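Chapter 5

Eating Patterns and Endurance Exercise

Learning Objectives

After studying this chapter, students should be able to:

Describe how the body stores and uses carbohydrate and fat during exercise of different lengths.
Explain why a change in eating habits can affect training before any change in body weight appears.
Compare meal timing plans for morning and evening exercisers.
Keep and interpret a simple food and training record.

Key Terms

glycogen, energy balance, meal timing, fasted training, perceived effort, food record

Opening Case

Tadhg Brennan began running at the age of 41, after many years of office work. By the end of his first spring he could complete a five-mile route near his home in Allitz without stopping to walk. His meals had not changed in that time. He skipped breakfast, ate a light lunch at his desk, and took most of his food between seven in the evening and bedtime. In August he increased his training from three sessions a week to five. Within a short time he reported heavy legs, poor sleep, and a strong desire for sweet foods late at night. His weight was the same as it had been in the spring.

Mr. Brennan assumed that he was training too hard and asked his running club for a lighter schedule. The club's coach, Unai Arrieta, asked him first to write down everything he ate and drank for one week, with the time of each entry. The record showed that on most training days he had taken in fewer than 500 calories before his evening run. The coach left the schedule as it was and referred him to a dietitian, Fiachra Mac an tSaoi, whose plan is discussed in Section 5.4.

The case is a common one. Adults who take up endurance exercise often give close attention to shoes, distance, and pace, and much less to the food that supports the work. When results slow down, they tend to look for the cause in the training plan. This chapter asks the student to look at both parts together.

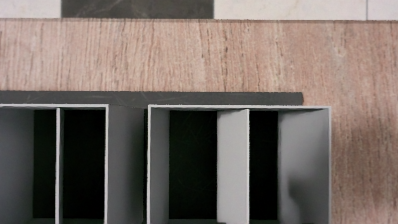

Two ideas run through the sections that follow. The first is energy balance, the relation between the energy a person takes in and the energy a person uses. Students met this idea in Chapter 2, where it was applied to body weight over periods of months. In the present chapter it is applied to shorter periods, including the hours of a single day. A person may be in balance across a week and still be poorly fueled at the time of a particular session.

The second idea is that the body draws on more than one fuel. Carbohydrate is stored in the muscles and the liver as glycogen, and these stores are limited. Fat is stored in much larger amounts but is released and used more slowly. At an easy pace, a trained person depends to a large extent on fat. As the pace rises, the share supplied by carbohydrate also rises. A runner who begins a hard session with low glycogen will usually find that the same pace requires greater effort, even though fitness has not declined.

Individual response varies a good deal. Some people exercise comfortably before breakfast, while others feel weak or dizzy. Age, sleep, medication, and training history all have a bearing on the matter. Students should be careful about applying a general rule to a particular client, and persons with diabetes or a history of disordered eating should be referred to a qualified clinician before any change in meal timing is made.

How This Chapter Is Organized

Section 5.1 reviews the storage of fuel in the body. Section 5.2 considers meals before exercise, and Section 5.3 considers food and fluid during sessions of longer than an hour. Section 5.4 returns to Mr. Brennan and follows his plan over one season. Section 5.5 deals with short-term diet challenges of the kind often promoted to recreational athletes, and sets out questions that a professional should ask before supporting a client through one. The food record form used in the exercises is printed on page 105.

Before You Read

Write a short answer to each of the following. Keep your answers, as they will be used again in the review at the end of Section 5.5.

At what time of day do you usually eat your largest meal, and what decides that time?
Think of a day when exercise or physical work felt harder than expected. What had you eaten in the previous twelve hours?
What advice about food and exercise have you heard most often, and from whom?

5.1 Fuel Storage in the Body

The energy used by a working muscle comes from a compound called adenosine triphosphate, or ATP. Muscle holds only enough ATP for a few seconds of hard effort, and the supply must therefore be renewed continuously from other sources.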